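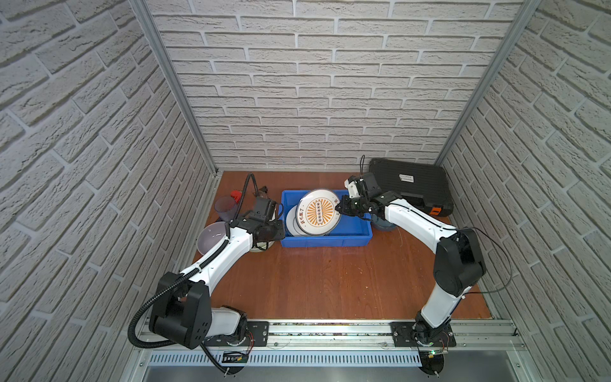
Nomonetti is looking for a software engineer for motion planning and control, to join our team in Ellery. We make the software layer that lets two robot arms share one small workspace without hitting each other or the things between them. Most of our current work is about kitchen items, and they are harder than they look to people outside the field. When a gripper holds a white plate by its upper edge, upright in a blue crate, with a second plate leaning behind it, the planner has very little free space to use, and the other arm is already waiting at the side of the same crate. You would work on this kind of problem every day.

The position is full time and open from now. It is a new position, inside the project we call Stelgate.

What you will do

You will take over the part of our planner which decides which arm moves first and how long the other one must wait. At present this part is written as a set of fixed rules, and it is too careful - the arms often stop when they could continue. We want to replace it with a planner that looks at both paths together. You will also work on the control loop, which runs at 500 Hz, and on the tools we use to replay a failed run on a desktop computer. The replay tool is old and slow. Any improvement there will make you popular with your colleagues.

Perception is done by another group, but you will speak with them often. They give us object poses from the wrist cameras, and these poses are sometimes late or wrong. Your code must accept this.

What we ask

Good C++ and enough Python to write tests and scripts. You have worked with at least one real robot arm, in a company, at a university or at home. You understand inverse kinematics and collision checking well enough to explain them to a new colleague. A degree is welcome but we do not require it. Experience with two-arm systems is a plus, and so is experience with force control.

What we offer

A contract of 40 hours per week, with 25 days of paid vacation. You can work from home on two days each week; the other days we need you near the arms. We are a small company, so your code will run on the hardware on the same day you write it. Our working language is English. For many of us it is the second or third language, so please do not worry about your accent.

How to apply

Send a resume and a short letter to the Nomonetti office in Ellery by 28 May 2019. Please add one piece of code that you wrote yourself, not longer than 100 lines, and tell us what you would change in it today. The interview has two parts: a talk by video, then a half day with us in the lab. We pay your travel for the second part.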